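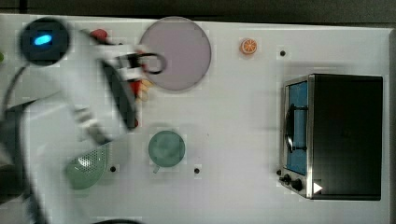 Talk notes: My first season of shore fishing (Wednesday club night)

Say hi. Thank Mirjam Koster for the slot and for letting me go before the raffle. Check the mic reaches the back.

Start with the bass story. I'd been up since four, drove 60 miles to Clukstead, and got to the beach with my reel still on the kitchen counter. Pause here, people usually groan. Luuk lent me his spare and I caught my first striper on it, so he has been claiming half that fish ever since!

Then the gear bit, keep it short. I spent nearly 300 dollars before I'd ever wet a line, and most of it is still in the garage. The things I use every trip are one medium rod, a handful of bucktails, pliers on a lanyard and a headlamp with a red setting. Pass the bucktails around (hooks taped, remember to tape the hooks).

Reading the water. Go slow on this part, I rushed it when I practiced. Walk the beach at low tide and look for the dips and the cuts in the bar, then come back when the water's rising and fish those same spots. Siebe Verstraete showed me this in October and I went from nothing in five trips to a fish on the very next one. Draw the bar on the whiteboard. Bring own marker!

Skip the knots if we're past twenty minutes. Otherwise just the improved clinch, and offer to show anyone the others over coffee.

Handling fish: wet your hands first, hold them level, get them back in quickly. Mention that I dropped one on my foot. Ask who else has.

Questions. Somebody will want to know where exactly I caught the big one. Smile and say "in the ocean."

Sign-up sheet for the Clukstead trip is by the door, meet at 5 a.m., bring waders and a thermos.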